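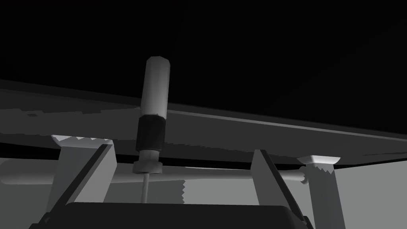
ヒメナ・トバルさんに言わせると、持ち替えのプログラムでいちばん大事なのは、つかんだ直後に一度立ち止まって、いま自分が何をどんな角度で持っているのかをロボット自身に問い直させることなのだそうです。急いで次の動作に進ませるから後で困るのよ、と、先月の勉強会の帰りにもまた念を押されました。耳の痛いお話です。わたしたちのコードは、ずいぶん長いあいだ、その「立ち止まる」をすっ飛ばして動いていたのですから。

ソフトウェア班だより 工具の持ち替え、その後

みなさま、ごぶさたしております。前回のおたよりでは、Plilatskaの新しい作業場の床がようやく平らになった、というところまでお話ししたと思います。今回は床の上の話をすこしお休みして、シミュレータの中で秋じゅう取り組んでいた、ドライバーの持ち替えの話をさせてください。地味な題材で恐縮ですが、班の者はこれにすっかり夢中で、お昼ごはんのときまで座標系の話をしているありさまです。

そもそもの始まりは9月でした。机の上に寝かせてあるドライバーを取り上げて、先を下に向け、決まった位置まで運ぶ。人間なら考えもしない動きですが、これを計画ソフトのBergeronに任せてみますと、運ぶところまでは実にきれいな軌道を引いてくれるのに、最後の位置合わせのところで先端がねじの頭から外れてしまうのです。軌道の計算を疑い、関節の遊びの設定を疑い、しまいには乱数の種まで疑って、二週間ほど遠回りをいたしました(この二週間のことは、いまでも班ではあまり話題にしません)。

原因は、つかんだ後の姿勢を「つかむ前に見積もった姿勢」のまま使っていたことにありました。指が閉じるとき、ドライバーはほんのわずかに回ります。柄の太いところと細い軸とでは指の当たり方も違いますし、接触の瞬間に横から押される力も左右でぴたりとは揃いません。ところがプログラムのほうは、つかむ前の見積もりを後生大事に抱えたまま、まっすぐ持っているつもりで腕を動かしていたわけです。冒頭の画面でも、ドライバーは二本の指のあいだでほんのすこし傾いています。このくらいの傾きでも、軸の先まで行けばずれは大きくなりますし、それを知らされていない計画ソフトには直しようがありません。

そこでヒメナさんのお言葉に従って、つかんだ後に姿勢を測り直す段取りを入れることにしました。やり方をすこし詳しく書きますね。細かい話が苦手な方は、どうぞ次の段落まで飛ばしてください。

まず指が閉じ終わったら、腕の動きをいったん止めます。止めるといっても制御のループは回ったままで、周期は100 Hz、目標の関節角だけを据え置きにします。次に、奥行きの情報から指と手先の部分を取り除きます。手先の形はこちらで分かっているものですから、模型を同じ姿勢に置いて重なるところを消してしまえばよいのです。残った点に対してドライバーの模型を当てはめ、軸の向きと、軸に沿った位置とを求めます。軸まわりの回転はあえて求めません。柄はほとんど丸いので、無理に求めようとすると、似たり寄ったりの答えのあいだを推定がふらふらとさまよってしまうのですね。最初の版ではここも律儀に解いておりまして、そのたびに手首が意味もなくくるりと回っておりました。見ているぶんにはかわいらしいのですが、ケーブルのことを思うと笑ってばかりもいられません。

求まった姿勢は、手先から見た工具の変換としてBergeronに渡します。渡し方も前とは変えました。以前は起動時に設定ファイルを一度読むだけでしたので、途中で値を差し替えるには計画をまるごと立て直す必要がありました。いまは変換に時刻をつけて流しておき、計画を始める直前に一番新しいものを拾う形になっています。古すぎる値しか届いていなければ、計画を始めずに測り直しへ戻ります。この「古すぎる」の基準を決めるのに、班の中でひとしきり議論がありました。まだ全員が納得したわけではなくて、設定の欄には三人分のコメントがそのまま残っています。

試験はシミュレータのTrisixで行いました。置き方をすこしずつ変えながら、朝までに走り終わったのが2,097回です。きりのよい数にならなかったのは、途中で記録用のディスクがいっぱいになって止まったからでして、お恥ずかしいかぎりです。それでも比べるにはじゅうぶんな量でしたので、失敗した回の記録をひとつずつ開いて、どの段階でつまずいたかを分類いたしました。測り直しを入れてからは、先端の位置合わせでの失敗がぐっと減り、かわりに目立ってきたのが、机の近くで腕が遠慮しすぎて動けなくなる、という別の困りごとです。

こちらは干渉の判定のほうの問題でした。机や脚、その間に渡した横棒のまわりに余白を取りすぎていて、手先が台の縁より低いところへ回り込む経路は、ほとんど全部「ぶつかる」と言われて捨てられてしまうのです。余白を一律に薄くするのは、さすがに怖い。そこで動かない物についてだけ、近づく速さに応じて余白が変わるようにしました。ゆっくりなら薄く、速ければ厚く。道で人とすれ違うときの心持ちと似ているかもしれませんね。この書き換えで判定の部分は約3,000行になり、見通しがよいとはとても申せませんので、冬のあいだに整理するつもりです。

もうひとつ、見た目のことも書いておきます。Trisixの描画は軽さを優先した設定にしてありますので、影や輪郭のぎざぎざした乱れがどうしても出ます。白っぽい部品の縁などはとくにそうで、はじめて画面をご覧になった方から、これで認識の試験になるのですか、とご心配をいただくことがあります。今回の姿勢の測り直しには奥行きの値だけを使っていて、色の画面は人間が記録を見返すためのものですから、この試験に限っては差し支えありません。ただ、色を使う認識器を育てるとなると話はまったく別で、そのときは描画の設定を上げ、光の当て方も散らさなくてはなりません。一枚あたりの時間がかかるようになりますので、計算機の割り当てについては、またみなさまにご相談にあがると思います。

そうそう、記録を見返す道具のことも、ぜひご紹介させてください。作ってくれたのはStijn Vanhoveさんです。失敗した回を選ぶと、指が閉じる少し前から画面と指の力と推定した姿勢が同じ時間軸に並び、矢印キーで一コマずつ送れるようになっています。これまでは三つの窓を別々に開いて、目で時刻を合わせておりましたので、初めて触ったときは思わず拍手が出ました!読み込める記録は一度に1,000回分までで、それを超えると黙って終了してしまいますから、お使いになる方は期間を区切って開いてくださいね。直し方は分かっているので次の版で、とのことです。

実機への移し替えはこれからです。シミュレータの指は角ばった硬い板として扱っていますけれど、Plilatskaの実機の指には柔らかい当て物が貼ってあり、つかんだときの傾き方も同じにはならないはずです。奥行きの値にも、計算では出てこない抜けやざらつきが混じります。とくに細い金属の軸は苦手な相手でして、光の加減で点がほとんど取れないこともあると聞いています。柄のほうの点を頼りに軸の向きを出せるよう、当てはめの重みを手で変えられるようにはしてありますが、どの値がよいのかは、やってみるまで見当がつきません。まずは腕をうんと遅く動かして、先端を当てる相手も、ねじの代わりに柔らかい板から始めます。

Herusanoの共有置き場には、2024年11月13日の版を上げてあります。起動の手順は添え書きに書きましたが、Bergeronの古い設定ファイルが手元に残っていると、工具の変換がそちらから読まれてしまいます。お試しになる前に、一度よけておいてください。わたし自身がこれで午後を半日つぶしましたので、くどいようですが太字のつもりで書いております。

それから、お手元に変わった形のドライバーの模型をお持ちの方がいらっしゃいましたら、ぜひお貸しください。柄の平たいもの、うんと短いもの、軸の曲がったもの、どれも歓迎いたします。丸い柄なら軸まわりの回転は気にしない、といういまの割り切りが、どこまで通用するのかを知りたいのです。単位だけはメートルに揃えていただけますと、班一同たいへん助かります。前に一度、家ほどもあるドライバーが机を突き抜けて現れたことがございまして。

次号では、実機で測った最初の記録と、例の「古すぎる」の基準がその後どうなったかをお伝えする予定です。寒くなってまいりましたので、みなさまどうぞ温かくしてお過ごしください。

Herusano > おたより > ソフトウェア班 > 工具の持ち替え、その後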